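技術情報 > インタビュー > ハンド・把持
キーワードを入力 検索

多指ハンド2機種の比較評価、Flevura社 Anisa Teoh氏に聞く

Flevura社の評価チームは10月から、自社で選定中の多指ハンド2機種を同じ双腕機に付け替えて比較している。担当のAnisa Teoh氏によると、把持試行は1機種あたり810回。「可搬質量の差は選定に効きません。見ているのは接触後の姿勢ずれと、指令から指先が動き始めるまでの遅れです」と話す。

遅れについては、制御器をRitmontに統一した時点で機種間の差が5ミリ秒まで縮まった。「以前の数字は、ハンドの差と通信の差が混ざっていました」
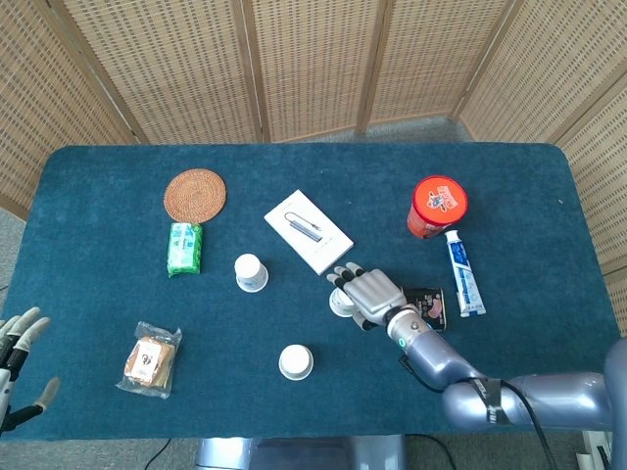 対象物の選び方には社内でも議論があった。同僚のWanda Pawłowska氏は寸法の揃った治具を推したが、Teoh氏は日用品を残した。「紙コップは外せません。伏せたものと横倒しのものでは、手の入れ方がまったく違う。横倒しは手のひらを下に向けて上からかぶせますが、親指の回り込みが足りない機種だと縁を押して転がします」。透明な袋に入った焼き菓子は、袋の縁が光を反射するため、カメラ側の評価も兼ねるという。

指先の材質は両機種とも標準品のまま使う。把持力の上限は150に設定した。単位は制御器の内部値で、ニュートンへの換算は校正後に行う。

「失敗の分類はまだ手作業です。ログは3956件あり、Nikola Czarneckaと二人で見ています」。手首コネクタの着脱による原点ずれは、別項目として記録しているそうだ。

タグ:多指ハンド/把持評価/制御器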